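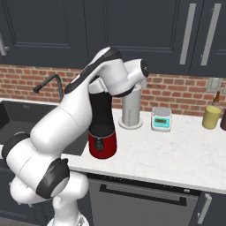 Kitchen counter cell in Broltside Planner, rendered view. The arm is holding its wrist above the appliances.

Home | Products | Planner | Downloads | Support | Contact

Broltside Planner
Motion planning and scene tooling for robot arms in narrow spaces

Broltside Planner is a software package for people who must move an arm between objects that stand close together. It takes a model of your cell, a model of your arm and a list of goals, and it gives back paths that your controller can run. It was first written for laboratory benches. Now many of our customers use it for household and kitchen tasks, where the objects are of all heights and the cabinets above leave little room for the elbow.

The kitchen counter cell is delivered with every license. It has a sink with a gooseneck faucet, a brick backsplash, upper cabinets with long handles, and a set of objects on a marble top: a red and black blender, a tall grey canister, a small digital scale, a yellow cup and others. You can open it in the first minutes after installation and plan against it before you have any model of your own. We recommend this also to experienced users, as the default settings are tuned on this cell.

What is in the package

Scene editor. Place, turn and scale objects, and give each one a collision shape. A cylinder is usually enough for a canister or a cup. For a faucet you will want the mesh shape, because a simple box around a curved spout closes a lot of space which the arm could use. Handles on doors can be set as separate bodies, so the planner treats them with their own clearance.

Path planner. There are 2 planning modes. Quick mode finds a first valid path and stops. Careful mode continues to improve the path until the time limit you have set, and it prefers solutions with more distance to the obstacles. The same goal can be sent to both modes and the results compared side by side.

Clearance view. Every link of the arm is colored by its distance to the nearest body. You move along the path with a slider and see at which step the wrist comes too near to something. The default clearance is 10 mm and can be changed for each object. The view can be switched off for a clean render.

Perception input. The planner accepts point clouds and object poses from your own camera system. New objects are added to the scene as bodies, and objects that are no longer reported can be kept, faded or removed. Please note that the Planner does not do the recognition itself. For this we offer the Batuvitz module, which is sold separately.

Export. Paths are exported as joint trajectories with time stamps, in plain text or in binary form. Python and C++ interfaces are both included.

Technical data

Arms per scene: up to 4
Bodies per scene: up to 300
Collision shapes: box, cylinder, sphere, capsule, mesh
Operating system: Linux or Windows, 64 bit
Graphics card: needed for rendering, not needed for planning
License: per workstation, with floating license on request

If your scene is larger than the limit, please write to us before you buy. Often it is possible to join several small bodies into one without any loss for the planning.

From our users

"We had a path library made by hand and each time somebody changed the shelf we started again. Now we change the scene and plan again before lunch. The clearance view is what I use most. I would like a better search in the object list, it is slow to find things when the names are similar."
Selamawit Tufa, Degefa

The object list has a new filter field in the June release, and you can also sort it by distance from the arm base.

Training and support

A license includes one year of updates and support by e-mail. Inmaculada Olmedo leads the training courses, which are held online in small groups. The basic course works entirely with the kitchen counter cell — you learn to place objects, set clearances, and plan a reach over the tall items without touching them. The second course is for connecting your own arm and controller. Customers who come from the older Wikus editor can import their scenes directly, but the collision shapes should be checked one by one after the import.

For a trial license please send us the name of your arm and a short description of the task. A sketch of the cell is helpful but it is not required.

Category: Robot software / Motion planning / Simulation

Contact | Terms of sale | Privacy | © Broltside, all rights reserved | Back to top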